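4.2 Loading a plate and starting a run

This section covers binding assays on the Stiltine plate reader. Read section 3 first if the reader has been moved or serviced.

1. Turn on the reader and let the lamp warm up until the status line shows READY.
2. Spin the sealed plate at 271 x g to bring the liquid to the bottom of the wells.
3. Remove the seal in one slow pull. Do not shake the plate after this point.
4. Place the plate in the tray with well A1 at the notch.
5. Select the method Cormier 3. The method sets the gain and reads 207 cycles.
6. Enter the name of the antibody lot and press START.

Note: The first three wells of column 12 are blanks. If any blank reads above 3,300 counts, the run stops and the tray opens. Replace the wash buffer and repeat from step 2 with a new plate.

CAUTION: Keep fingers clear of the tray while it is moving — it does not stop when blocked.

Results are saved under the lot name when the last cycle ends. Copy them to the Fusudstead folder before turning off the lamp. Raw counts are not kept on the reader.
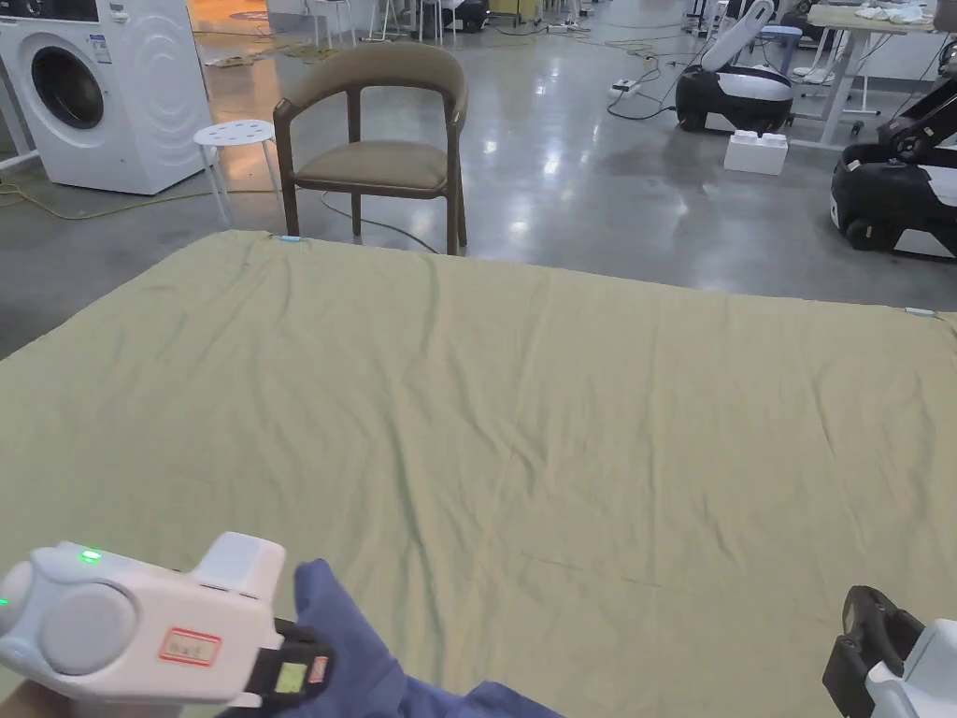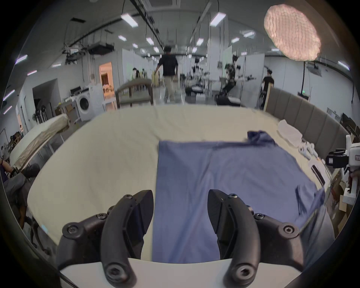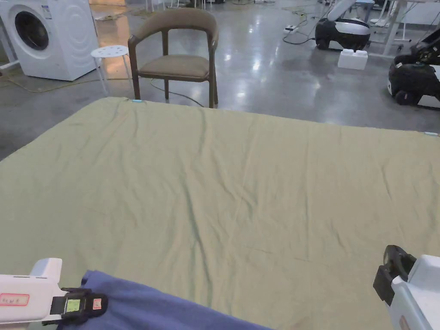
Skindby Immunoassay Core, Instrument Support

Method changes go to Thérèse Li. For a tray that will not close, contact Vernon MacDonald and leave the power on. Section 4.3 covers cleaning the tray.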